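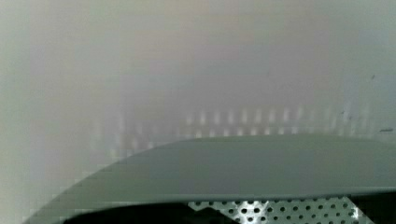

Wrist camera goes to mush up close. Is teleop teaching even worth it?

Posted by Jirenano in Teaching by Demonstration

I'm supposed to teach an arm to work right up against a pale, shiny surface by driving it remotely and recording each run. From far off I can steer fine. Once I get close, the wrist view is gray gripper housing at the bottom and haze on top. The only crisp thing is a strip of perforated metal along the bottom edge, and there's a row of bright dashes in the haze that I think is a reflection. I have 223 recorded runs and a lot of them end like that. The vendor guide says "just collect more." I don't buy it. What would the thing be learning from?

Huerta

You're right to doubt it. If you can't tell where the surface is from that view, I wouldn't bet on a policy doing it either. More of the same haze is more haze. Do you have a second, fixed camera in the recordings? If you were looking at the robot with your own eyes while you drove, then you had information the recording doesn't have, and that's a bad setup no matter how many runs you do. Try driving 2 or 3 runs from the recorded video only. If you keep bumping things, stop collecting and fix the cameras first.

I'd also be careful with that row of dashes. A reflection moves when the wrist moves, so it may look like a useful cue on your bench and be useless under other lights.

Celtik

just lower the compression, worked for me

Listthorpe

Lower compression will clean up the blocky edge on the housing. It won't bring a surface into focus when it's too close to the lens. Different problem.

I'd try guiding the arm by hand for the last stretch, if yours allows it, and log joint positions and force along with the video. We threw out 101 runs before we did that. It's slower and your hand gets into the side camera, so I'm not going to call it a cure. Check your focus distance before you spend money on anything.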